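Notebook, soft bags, entry 24
Feb 24, 2024
Guest room, bag on the floor

Carried over from last time: Young-sook still thinks an overnight bag should stand open on the floor while you pack and unpack it, and that the trouble we keep having is the fault of the bag. I think the trouble is the floor. Neither of us has shown anything yet. Writing this down before the two of us start remembering it differently.

Bag is the black fabric one, no frame in it, no stiff base worth the name. The Bondine sheet that came with it says it "keeps its shape when full." Fine, but a bag that is full of what? Put a pair of boots in and anything keeps its shape. Put snacks and small stuff in and it slumps, and the opening goes wherever the weight isn't. I packed it light on purpose, the way Hooman packs, which is to say food first and whatever is left over after that.

Set it down on the carpet in the gap between the bed and the sofa. Mitra wanted it up on the bed. I said no for today, the duvet gives too much and we'd be testing the duvet. She has a point that most people would use the bed. Try it next time with the duvet folded back.
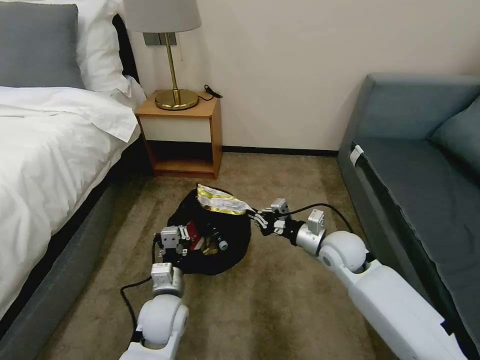
Bag on the carpet, opening up, snack packet on its way out.

Notes on the unpacking, in no good order.

The crinkly packets are the easiest thing in there to get hold of and the worst thing to pack around. They take up room like a pillow and weigh nothing, so they ride up to the top. Siamak calls that a feature (you find your snack first). I call it a packet in the way of everything else. If you want the thing underneath, you have to deal with the packet every time.

Small hard things drop into the folds. This has been true in every soft bag we've had in here and I don't see why a more expensive one would be different. The Cedumix pouch insert is supposed to cure it. I'll believe that when someone uses it for a week without taking it out because it's annoying. We have 2 of them in the cupboard, both still in the wrapper, and that tells me something.

Dark lining in a dark bag: bad idea, I've said so since June. A red thing you can spot. A dark thing down in dark folds you find with your fingers. Soudabeh says a light lining shows dirt. It does. Then wash it.

Holding the rim matters more than I wanted it to. With the side held, the packet comes up and the bag stays put. With the side let go, the whole bag wants to come along with whatever you're pulling. That goes for Young-sook's side of the argument, I suppose, though a heavier load at the bottom might do the same job and I haven't tried it. She was too pleased about this. One bag on one carpet.

About the carpet. It grips the bottom of the bag a bit, so I don't trust any of this for a wood floor. Hooman's hallway is bare boards and he has offered it. Need to repeat there before anyone writes "stable" in the summary again. Somebody wrote "stable" in the last summary and I'd like to know what they were looking at.

The room itself is all right for this. Enough floor to put a bag down and still get by. I would like a proper luggage stand to compare against. The Azimi one folds flat, costs more than I'd pay, and Soudabeh swears by hers, so borrow hers.

To do:
- same load, bag on the bed, duvet folded back
- same load, boots at the bottom
- wood floor at Hooman's
- one of the pouch inserts, out of its wrapper
- ask Siamak where he got the idea that rolled clothes hold a bag open, he couldn't tell me when I asked

Not changing the packing list on the strength of today. Young-sook wants her objection noted, so it's noted.

Questions about this notebook: ask Mitra Yazdani, room 303 | © Idasis home workshop | Back to top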